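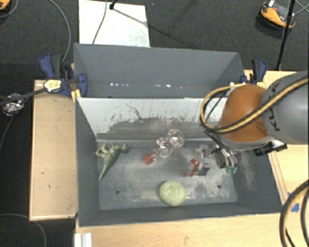 Well, the cable got us again. If you read the March item you'll remember I was pretty smug about our picking rig getting through 600 grasps without a stop. I take it back! Run number 271 of the new batch ended with a loud clunk, a protective stop and me spilling tea on the logbook.

What happened, as far as Intan Yeoh and I can piece it together from the logs: the arm went down for something near the right wall of the bin, the wrist turned further than it usually does, and the slack in the yellow and black cable snagged on the rim. The arm kept going for a moment, the cable pulled tight, and the connector at the wrist came half out. Gripper signal gone, arm stopped. No one was near it and nothing broke except a connector latch (and a bit of my pride).

The annoying part is that our software, Kistero, logged the whole thing as "object not grasped" and queued up a retry. A retry! With the gripper unplugged! Adi Pasaribu has now changed it so a lost gripper signal means a full stop and someone has to walk over and clear it by hand. I think it should have been that way from day one — my fault as much as anyone's.

We've also capped the wrist rotation, and approaches along the right wall now run at a quarter of the old speed. It's slow enough that I went and made toast during one set. The loop still hangs lower than I'd like when the arm reaches across, so please look at it before you press start, every time, even if you're only doing four picks to test something.

Next up is a proper cable guide. Intan has a sketch, I have opinions, and we'll try it with the toy dinosaur first, because he's the one we always end up chasing into the corners.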